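Chapter 7
Wanting, Choosing, Buying

Start with a list. Anyone who has kept a wish list knows the odd bit — half of what's on it in January looks daft by summer. Shops know this too. So do the people who run them.

In the Cisthorpe survey, 95 shoppers wrote down one thing they wanted, then waited 24 days. No buying allowed. Most still wanted something at the end. Often a diffrent something.
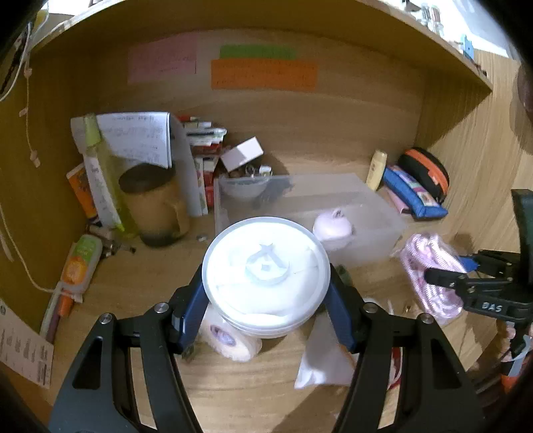
Why the change? Two ideas to hold on to. First, wanting fades when the thing is out of sight. Second, a new want pushes out an old one. The Jeswood diaries (section 8) show both, sometimes in the same week.

Key words for this chapter: impulse, delay, regret. Learn them now, they come up alot later on — Vidmar's model uses all three. Before reading on, jot down the last thing you bought without planning to. Price as well, if you remember it.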